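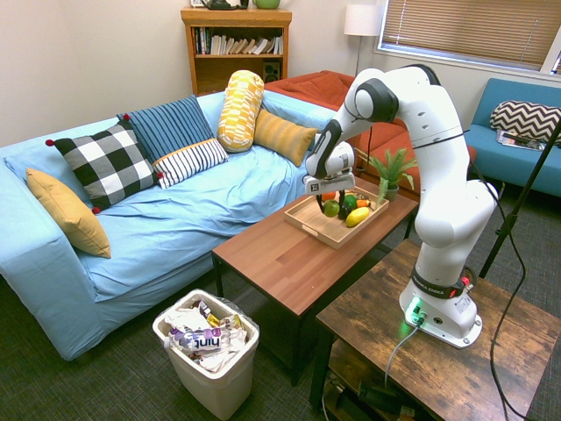 The arm was never the expensive part, according to Sille Stougaard, and the groups that come to her for a quote tend to learn this in the second month. She keeps a spreadsheet of past orders, and the line for the arm is the only one on it that has never been revised after signing.

The request she sees most often now is for a household manipulation cell: one arm, one gripper, a furnished room and a set of objects to pick up. It looks cheap beside a factory cell. There is no conveyor, no fixed fencing in the first draft, and the furniture can be bought secondhand. Buyers write a budget with three lines in it and send it upstairs for approval.

Etesow, a small company working on pick-and-place software for the home, did this in May. Its first plan listed an arm, a controller and furnishings. The plan that was finally approved ran to 28 lines. Most of the additions were small. Together they moved the delivery date by 7 weeks, and the schedule cost more than the parts did.

Mounting comes first. An arm of this class is bolted down, and the surface has to take the load when the arm is at full stretch and stops hard. A side table can serve if the top is thick enough and the legs do not rack. Bristinon, which supplies mounts and plates, asks for the table's weight and top thickness before it will quote. Buyers who cannot answer are sent a questionnaire, and the questionnaire sits in an inbox. Measure the table before the first call.

Height is the second question. In a home layout the arm usually works down onto a coffee table that is lower than its own base. Reach figures on a data sheet are given from the base, and a low target uses up part of that reach before the gripper has moved sideways at all. Etesow lost the far end of its table this way and had to move the mount closer, which meant new holes and a second plate.

Power and cabling are often left off completely. The controller needs an outlet, the cameras need another, and a domestic room has few to spare. Cables running along the arm need slack at every joint and ties that can be cut and replaced. Stougaard budgets for a full spare set. She also budgets for cable covers on the floor – a cost so small that purchasing departments remove it, after which somebody has to order it separately and pay shipping twice.
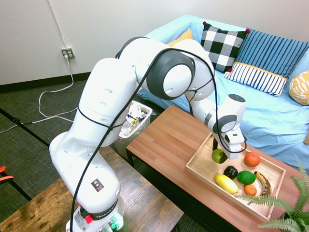
Arm and gripper over the fruit tray, with the cable tied along the links.

Objects are the next line, and the one most often underestimated. A tray of fruit looks like a one-time purchase. Real produce changes shape and color within days, so a test run on Monday is not the same test by the following week. Toy food holds its shape but is lighter and stiffer than the real thing, and grip settings tuned on one do not carry over to the other. Ortner, a test house that runs trials for outside clients, buys molded pieces in sets of 32 and logs each one by weight. Its advice is to order 2 sets at the start. Later batches may come from a different mold.

Soft furnishings deserve a line of their own. Patterned cushions and loose slipcovers make a harder background for a vision system than a bare wall, and that is the reason to have them. They also shift whenever someone sits down. A team that wants repeatable results needs reference photos and a few minutes at the start of each day to put the room back.

Then there is the question of leasing. Breltico offers arms on a 28-month term with the controller and one gripper included. The monthly figure is attractive to groups with no capital budget. The contract excludes fingers and cables, both of which wear, and it sets a return condition for the base plate. Over a full term, Stougaard puts the lease ahead of purchase only where the project has a firm end date. Where it might be extended, she advises buying the arm and leasing the cameras, which go out of date sooner.

Her own template has a final line marked "room," and she will not release a quote while it is blank. It covers rent, cleaning, and the hours in which the space cannot be used for anything else. At Etesow the figure was entered last and came out higher than the lease payment on the arm. The order went ahead with one change: the second gripper was dropped.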